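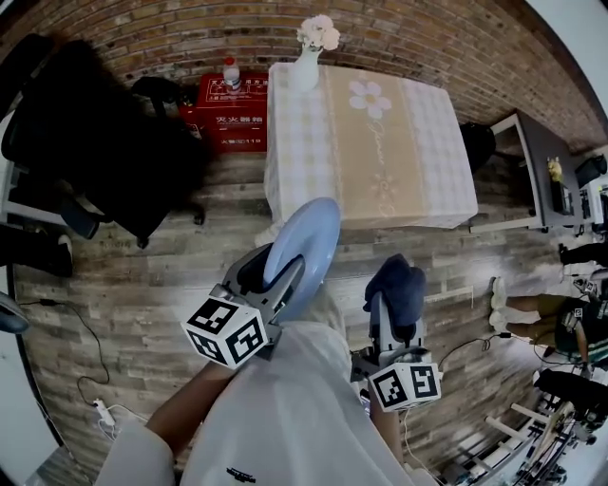
Good habits for hand-held gripper work: plates and cloths

Wiping and stacking crockery with a pair of hand grippers is some of the most satisfying demo work going, and a few house rules make it so much smoother. These are the ones we use at Tukutero, and I'd happily argue for every one of them!

Before you start
Wipe the marker cubes with a dry microfibre cloth. No spray, no dish soap. A greasy thumbprint on a black square can cost you a whole take, and it's maddening to find out later.
Run power cords along the wall where you can and tape down whatever has to cross the floor. Keep the fire extinguisher box clear to open.
Roll your sleeves above the elbow. Loose cuffs love to flop over a marker.

Holding the plate
Take it by the rim, on edge, with the fingers well past the lip. Squeeze until it stops wobbling, then stop squeezing (glazed plates get slippery if you crush them, odd as that sounds).
Four centimetres above the table is plenty of travel height for a short move. Go higher only if there's a vase in the way.
Chips in the rim? Retire the plate. We go through the Pristby set every October and it's surprisingly fun.

Holding the cloth
Fold it once, then bunch it. A flat cloth slides out, a bunched one stays put, and dark colours show up beautifully against a pale tablecloth.
Swap it after 16 wipes or whenever it looks grubby.

Working in pairs
Two people with grippers need elbow room. Agree who moves first, say "mine" out loud, and keep chairs pushed in between takes.
Put your drink somewhere away from the plates and say where it is.

Logging
Write down dropped plates and failed grasps too. Adel Bouzid, who wrote our Tazi checklist, keeps all of them, and out of 4000 takes the drops have been the ones we've learned the most from. Label by task, then hand, then object, in that order, every time.

Packing up
Leave the grippers open, fingers up, springs relaxed. Check the finger screws while you're there. Ours take a 13 mm spanner on the stand and a little hex key everywhere else, and the hex key lives on a string by the door.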